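Automation purchase planning – minutes
Aug 16, 2019, small meeting room, Nirness site
Present: Smaranda Preda (chair), Tonantzin Valdovinos, Higinio Robles, Mylene Baluyot. Baltazar Cárdenas by phone, dropped off twice.
Notes: Mylene

1. Last minutes
Accepted. One fix – the Suner quote was for the arm and base only, not fingers. Higinio to correct the file copy.

2. Where the money stands
Smaranda went through the sheet. Arm is paid out of this year. Fingers, spare fingers, plate holders and the rail still to come out of what's left. Nothing carries over past December, so anything we want has to be ordered and delivered by then, not just ordered. Tonantzin asked if delivered means on the dock or signed off. Smaranda thinks on the dock, will check.

Service contract not in this budget. Long back and forth on whose it is. Parked.

3. Gripper fingers
Two quotes in. Gradum is 1,443 for a set, drawings included, can be changed once for free. Hứa is cheaper per set but wants a minimum order and no changes after sign off. Higinio prefers Gradum becuase we will want to change something. Baltazar prefers Hứa, says we should settle the shape in simulation first and then there is nothing to change. Line dropped here, came back.

Agreed: no finger order until the simulated plate pick has been run on all the plate types we hold. Tonantzin wants deep plates included, not only the shallow ones.

4. Plate holders
Need holders for the bench and for the rack. Mylene had asked for 70, Smaranda wants to know why not 50. Answer is that the rack takes most of them and the rest are for the wash area. Smaranda ok with 50 now and the remainder next year if the wash area goes ahead. Holder has to leave room at the sides for the fingers to get in. Tonantzin to measure the bench ones, the current type is tight.

Labels: position labels on the shelf strip should be readable with a plate in place. Right now they are partly covered. Cheap to fix before we order, annoying after. Add to holder spec.

5. Simulation time
Baltazar's license runs out before the year does. Renewal not budgeted. Could come out of the training line, which has hardly been touched. Smaranda will ask. Higinio said if the renewal slips then item 3 slips too, and then December is a problem.

6. Approach to the plate
Looked at the upright plate position with the fingers open, one each side. 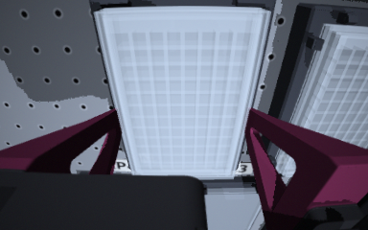
Baltazar said he would not sign for any fingers on the strength of one position, and that the next plate over is what worries him, he wants the clearance on that side written into the spec before either firm gets an order. Smaranda asked would that change the price. He didn't know, said ask Gradum and Hứa both and give them the same drawing.

Higinio – fingers could be made slimmer on the outside, but then stiffness. Tonantzin would sooner space the holders out and lose a position or two. No decision. Both options to be priced.

7. Actions
Smaranda – ask what "delivered" means for year end; ask re training line for the license
Higinio – same drawing to Gradum and Hứa, with side clearance; correct last minutes
Tonantzin – measure bench holders, price wider spacing
Baltazar – run the pick on all plate types, deep ones too, send results round befor next meeting
Mylene – holder spec with label note, order request for 50

AOB
Suner want a date for the install visit. Not until the bench is cleared. Mylene to reply.

Next meeting when the quotes are back. Smaranda to send round times.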